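Tamance Adds Silver and Platinum to Its Allocated Metals Service

Investors will be able to hold three metals in one account, with a lower minimum and a single fee schedule

Tuesday, January 14, 2025

Tamance, a precious metals dealer and storage provider, said today that it is extending its allocated holding service to silver and platinum. The service has until now been open only to gold buyers. New and existing customers can place orders in all three metals through the same account, and the change takes effect immediately.

Under an allocated arrangement, the customer owns specific bars that are recorded by serial number, weight and refiner. The metal is held in storage on the customer's behalf and does not appear on Tamance's balance sheet. It is not lent, pledged or used as security for the company's own borrowing. The same terms will apply to silver and platinum.

The company is also cutting the minimum first purchase for gold from 40 grams to 20 grams. Silver will have a minimum first purchase of 30 ounces. Platinum can be bought from 20 grams, the same as gold. Later purchases in any metal have no minimum, apart from the smallest bar size in stock on the day of the order.

Why silver and platinum

Customers have been asking for silver for several years. Most of those requests came from people who already held gold and wanted something alongside it that responds more directly to industrial demand. Silver is used in electrical contacts, solar cells and brazing alloys, and its price tends to move more sharply than gold's in both directions. Platinum demand is tied in large part to catalytic converters and chemical processing, with jewelry making up much of the rest.

Neither metal behaves exactly as gold does when interest rates change. Gold pays no income, so a rise in real yields makes it more costly to hold compared with bonds. The same is true of silver and platinum, but the strength of factory orders can matter as much as the rate outlook, and at times more. A slowdown that leads investors to buy gold may weigh on the other two.

Tamance does not give advice on which metal to buy or when to buy it. The company said the wider service is meant for customers who have already decided to hold physical metal and want the records and storage kept in one place.

Storage and audit

Gold will continue to be stored at the Pritchard vault. Silver takes up far more room for the same value and will be kept at a separate site operated by Skonthorpe, a logistics and secure storage company. Platinum will be held at the Pritchard vault with the gold.

Both sites are inspected by an outside auditor twice a year. The auditor compares the bars on the shelves with the bar list, and a copy of each report is posted in the customer's account. The first inspection to include silver is planned for October. Until then, customers will receive a monthly bar list prepared by the storage operator.

All metal is insured at replacement value while in storage and while being moved between approved sites. The cover ends when a customer or the customer's own carrier signs for a delivery.

Bars bought through the service come from refiners on Tamance's approved list. Metal that has been out of secure storage can be sold back to the company, but it must be weighed and tested first at the customer's expense.
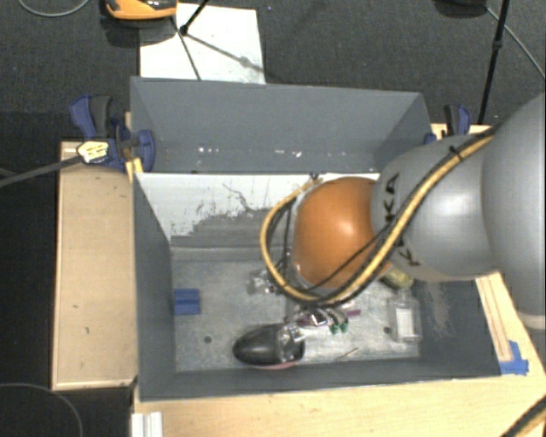 Fees

Storage fees are charged every three months and are based on the average daily value of the metal held. The rate for gold is unchanged. The silver rate is higher, reflecting the space it needs, and the platinum rate matches the gold rate. A full schedule is available on the Tamance website and from the customer desk.

Buying and selling charges are now quoted as a spread on the live price, shown before an order is confirmed. The separate handling charge that applied to small gold orders has been dropped. Customers who paid that charge on an order that has not yet settled will have it credited to their account.

There is no charge for moving value from one metal to another beyond the spread on each side of the trade. Such an order is treated as a sale followed by a purchase, and customers should be aware that it may be a taxable event. Tamance issues a yearly statement listing every transaction, but does not prepare tax returns.

Pricing and settlement

Live prices will be supplied by Grimeck, which already provides the feed for gold. Orders can be placed at any time while the underlying market is open. Orders entered over a weekend or on a market holiday are held and filled at the first available price once trading resumes, unless the customer has set a limit.

Payment is due within two business days. Bars are assigned to the customer once funds have cleared, and the serial numbers appear in the account by the end of the next business day. Sale proceeds are paid by bank transfer to the account on file.

Customers who want their metal delivered can request it online. Gold and platinum requests are normally shipped within 8 business days. Silver may take longer, depending on the size of the order.

Existing customers

Customers who already hold gold with Tamance do not need to open a new account. They will be asked to accept revised terms the next time they sign in. The revised terms add the two metals and name Skonthorpe as a storage operator, and they leave ownership rights over existing bars as they are. Anyone who does not wish to accept them may keep a gold-only account on the current terms.

About Tamance

Tamance buys, sells and stores physical precious metals for private investors, family trusts and small pension plans. It does not offer leveraged products, futures or unallocated accounts.

The value of precious metals can fall as well as rise, and investors may get back less than they paid. Past price performance is no guide to future results. Nothing in this release is an offer to buy or sell any security or commodity, and it should not be taken as investment, legal or tax advice.

Media inquiries should be sent to the Tamance press office through the contact page on the company's website.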